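小さな歯車と白い円盤 八月の組み立てギャラリー
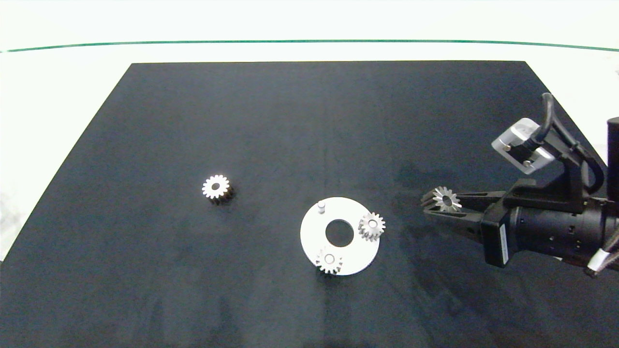

紺色のマットの上、白い円盤に歯車がふたつ。左のほうに、もうひとつ。

遊星歯車って、ふつうの歯車の組み合わせと何が違うの?
まんなかの歯車のまわりを、小さい歯車が自転しながらぐるっと回れるところです。惑星が太陽のまわりを回る感じに似ているので、この名前がついたそうです。同じ軸の上で減速できて、場所もあまり取りません。

というわけで、今年の八月はずっと歯車をいじっていました! きっかけは、FusarのRizal Sembiringさんに「減速機、一回自分で組んでみたら?」と言われたこと。軽い気持ちで始めたら、机の上がすっかり歯車の国になってしまって(夕飯のときに片づけるのが面倒で面倒で)、でもこれが楽しいんですよね。

最初にはまったのは、白い円盤でした。こういう、歯車を支える側の板を「キャリア」と呼びます。地味なんですけど、私はこの子がいちばん好きです。まんなかに大きな穴があって、ふちのほうにピンが立つ。歯車をピンに通すだけなら、まあ、子どもでもできます。問題はそのあとで、隣どうしの歯の向きがそろっていないと、中心の歯車が下りていかない。無理に押すと歯の角がつぶれるので、指先でちょっとずつ回して、すとんと落ちるところを探します。この「すとん」が気持ちよくて、わざわざ外してまたやったりして……。

空いているピンを見ると、つい早く埋めたくなります。でもIsauro Ocampoさんには「はめる前に穴をのぞけ」と何度も言われました。穴の内側に糸くずや削りかすが残っていると、それだけで回りが渋くなるんだそうです。のぞいてみたら、本当に細い糸くずが一本。すみません、たぶん私のセーターです。八月なのに冷房がききすぎで着ていました。

歯車はひとつだけ離して置いておくのが私の癖です。これから通すものは左、終わったものは円盤の上。それだけ決めておくと、電話が鳴っても宅配便が来ても、続きがすぐわかります。前は箱のふたに全部まとめて入れていたんですが、Faizal Mangundapさんが遊びに来たとき、そのふたをひじでひっくり返しまして。3個が床を転がって、最後の1個は冷蔵庫の下から出てきました。いま思い出しても笑ってしまいます(Faizalさんは笑っていませんでした)。

マットの色もけっこう迷ったんです。白い机にじかに置くと、白い部品がどこにあるのかまるで見えません。濃い紺だと円盤の形がくっきりするし、歯車の上の面もきらっとして、写真に撮ってもきれい! ただ、汚れも指の跡もよく目立ちます。粘着ローラーでころころするのが朝の日課になりました。いまのところ、それでも紺がいいです。

歯車をじっと見ていると、場所によってずいぶん表情が違います。上の面は銀色に光って、歯のある側面は影になると茶色っぽい。ブロンズみたいで渋いでしょう? 光の向きをちょっと変えるだけで別の部品みたいに見えるので、つい何枚も撮ってしまって、この夏の歯車フォルダはいま1,262枚です。さすがに撮りすぎ。載せるものを選ぶのに、組み立てよりも時間がかかりました。

グリスは、全部のピンが埋まってから塗る派と、通す前にピンへ塗る派がいるみたいです。Sugeng Entiliさんは断然「前」。私も真似して前に塗っています。米粒の半分くらいをピンの根もとに置いて、歯車を通して、はみ出たぶんは綿棒でくるっと拭く。欲ばってたくさん塗ると、ほこりを呼んであとが大変ですよ。

次は、外側の大きな内歯車を合わせるところまで行きたいです。Oluwaseun Tamunoさんがケースの図面を見てくれることになっていて、それが届いたらまた写真を足しますね。歯車の置き方や並べ方で「うちはこうしてるよ」というのがあれば、ぜひコメントで教えてください。とくに、糸くず対策!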